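第四章 小型单抽屉桌面柜:拉手更换、抽屉试用与日常维护

本章适用于 Oltlow 系列单抽屉桌面柜,深色木质外观,抽屉前面板中间装一个拉手。如果您的柜子是旧款,或者是从别处买来的二手柜,步骤也基本相同,只是螺丝孔的间距需要自己量一次。

本章由 Fröhlich 工坊的说明书小组编写,中文部分由 Moushumi Gamage 执笔。中文不是我的母语,如有句子不够自然,请以步骤的顺序为准。有疑问请写信给 Studance 服务台,信箱地址在封底。

4.1 开始之前

请准备以下物品:
十字螺丝刀一把(中号);
软布两块,一块用水稍微打湿,一块保持干燥;
600 号砂纸一小张;
直尺或卷尺;
石蜡一块,普通白蜡烛也可以代替;
试放用的物品一件,要比较轻,不怕碰。

柜子请放在平的桌面上,抽屉朝向自己。柜子后面不要紧贴墙壁,请留出一个手掌的距离。浅色桌面容易留下灰色的擦痕,如果您很爱惜桌子,请先在柜子下面垫一块薄毛毡。

注意:搬动柜子的时候,请用两只手托住柜身底部,不要抓拉手提起来。拉手只承受向前的拉力,不承受柜子的重量。

4.2 更换拉手

1. 把抽屉完全抽出来,前面板朝上,放在软布上。

2. 从抽屉里面找到两颗固定螺丝,逆时针拧松。拧到最后几圈时,请用另一只手扶住前面的拉手,以免掉下来砸到面板。

3. 取下旧拉手,用湿布擦干净原来的位置,再用干布擦一遍。旧拉手下面的木面颜色常常比周围深,这是正常的,不需要打磨。

4. 放上底板。底板是圆角的长方形,横着放,两个孔对准面板上的孔。底板的作用是盖住旧的印子,也保护木面不被手指磨坏。米色或浅棕色的底板配深棕色的面板比较明显,老人和孩子容易看到应该拉哪里。

5. 放上 U 形拉手,先用手把两颗螺丝都拧进去两三圈,再用螺丝刀轮流拧紧。请不要先把一颗拧到底,这样另一颗会对不上孔。

6. 用手轻轻摇一摇拉手。如果有松动,请再拧四分之一圈。

注意:旧孔与新拉手的孔距不同的时候,请不要在旧孔旁边一厘米以内打新孔。面板比较薄,木头会裂。请改用较长的底板,让它同时盖住旧孔和新孔。

4.3 抽屉试用

装好拉手以后,请先空着推拉十次,听一听有没有摩擦的声音,然后再放东西试。试放的物品不要选玻璃或者陶瓷。我们工坊里用的是玩具蔬菜,家里有什么轻的东西都可以。

1. 把抽屉装回柜身,推到底。

2. 握住拉手中间,平着向外拉,拉出一半左右就停下。不要向上提。

3. 把试放的物品横着放进抽屉。长的物品顺着面板的方向放,两头都要离开侧板,不要顶住。物品的最高点必须低于面板的上边缘。
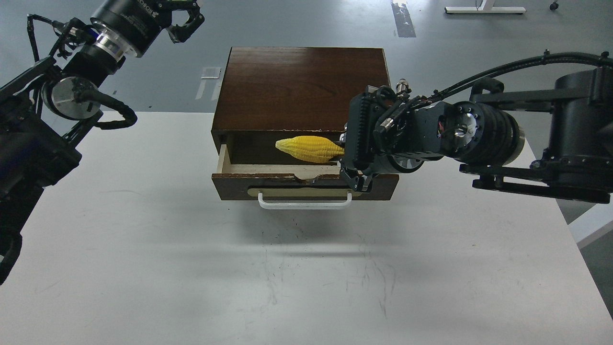
4. 慢慢推回抽屉。推的时候请用手掌按面板的中间,不要只推一个角。如果中途有阻力,请马上停下,拉出来检查物品是不是太高,或者滚到了后面。

5. 再拉开一次,看物品有没有移动很多。圆的东西会滚动,可以在抽屉底铺一层薄毛毡来防止。

6. 取出物品,检查抽屉里面有没有木屑或者螺丝的碎屑,有的话用干布擦掉。

注意:不要让孩子在抽屉全部拉出的状态下往里面放重物。本抽屉没有防脱落的装置,拉得太多会整个掉下来。

4.4 面板的小缺口与磨损

使用多年的柜子,最容易坏的地方是抽屉面板的上边缘,特别是中间。原因多数是使用的人不拉拉手,而是用手指从上面抠住面板往外拉。时间长了,表面的一层薄木就会裂开,露出里面颜色较浅的材料。柜顶的前边缘也会有小的掉漆和磨白。

小缺口不影响使用,但是可能有木刺,会扎手,也会勾住毛衣和手套。请按照下面的方法处理:

1. 用手指从侧面轻轻摸,找到翘起来的木刺。比较长的用剪刀剪掉,不要用手撕,撕的时候缺口会变大。

2. 用 600 号砂纸沿着木纹的方向轻轻磨,磨到不扎手为止。不要磨到周围的漆面。

3. 用湿布擦去粉末,等它干。

4. 如果介意颜色,可以用深棕色的家具补色笔涂两次,中间隔一个小时。我们的经验是 Caltham 的 19 号色比较接近本系列的面板,不过旧柜子的颜色每个都不一样,请先在看不见的地方试一下。

比较深的缺口可以用木蜡填平。没有木蜡也没有关系,磨光滑就可以继续使用。

4.5 清空与取放

给抽屉打蜡或者铺毛毡以前,请先清空。取东西时手从上方进去,拿稳以后先竖直向上抬,等物品高过面板和柜顶,再向旁边移开。带叶子或者带把手的物品,拿的时候请看好下面伸出的部分,它容易勾到面板的缺口。

抽屉清空以后,请保持半开的状态,方便看到里面的侧板和底板。内部是浅色的,没有上深色的漆,所以灰尘和污渍很容易发现。用稍湿的布擦一遍,然后开着晾干。不要放在太阳下面晒,也不要用吹风机。

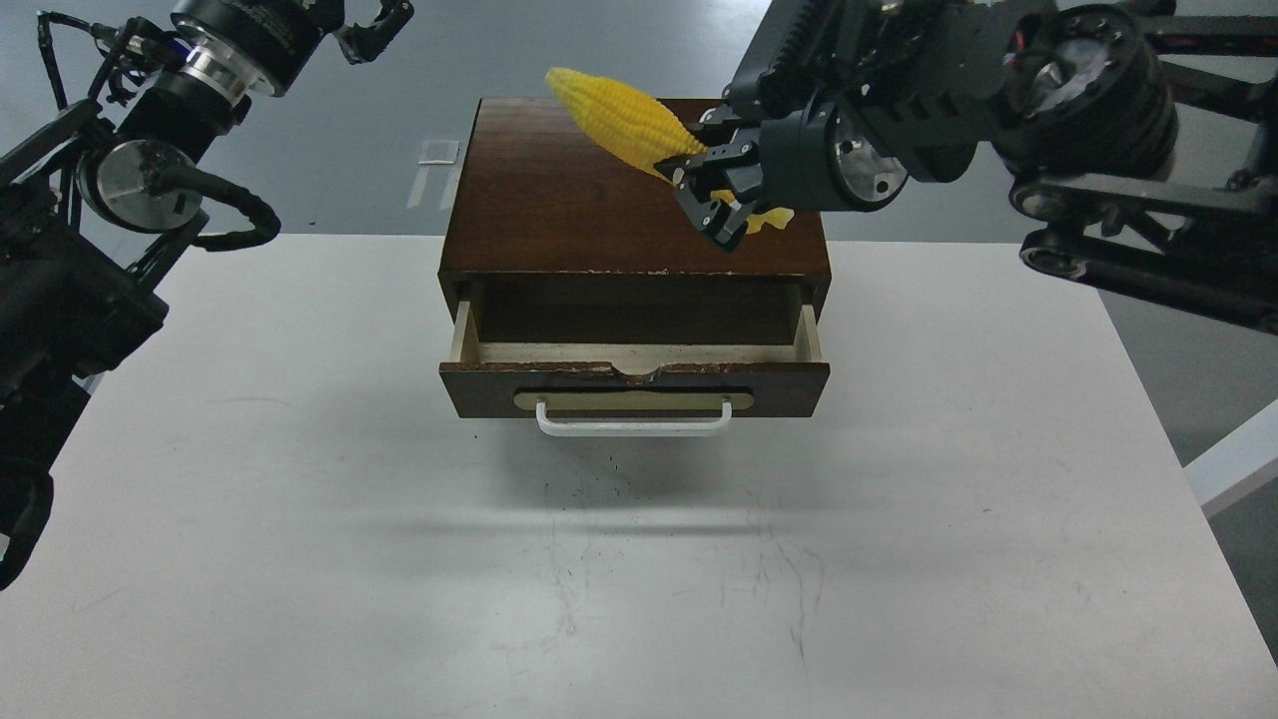 Yupin Thaweesak 读了这一章的初稿以后来信说,晾干的时间应该写清楚,她在一月份擦过一次抽屉,当天晚上就关上了,第二天木头发胀,怎么也拉不开。她还建议,蜡只涂在抽屉侧板的下边,不要涂在底板上,否则放进去的纸和布会沾上油印。

这两条意见我们都接受了,补充如下:

晾干:夏天至少半天,冬天或者潮湿的地方请晾一个晚上。如果抽屉已经发胀,不要用力拉,请把柜子放在通风的房间里等两三天,再左右轻轻摇动着拉出来。

打蜡:抽屉完全抽出,翻过来,在左右两条侧板的下边各涂一遍石蜡,来回三四次就够了。涂完装回去,推拉几次,把多余的蜡擦掉。底板不要涂。

4.6 摆放物品的建议

抽屉内最多可放至多 650 克的物品。超过这个重量,底板的中间会慢慢向下弯,推拉时会擦到柜身。柜顶可以放书或者小灯,但是请不要放花盆,浇花的水会在漆面上留下白色的圈。柜顶有光泽,放硬的东西时请垫一块布。

4.7 备件

拉手、底板和螺丝可以单独订购,备件编号为 91,一套包括拉手一个、底板一块、螺丝两颗。订购时请写明旧孔的间距,从一个孔的中心量到另一个孔的中心,单位用毫米。面板不单独出售。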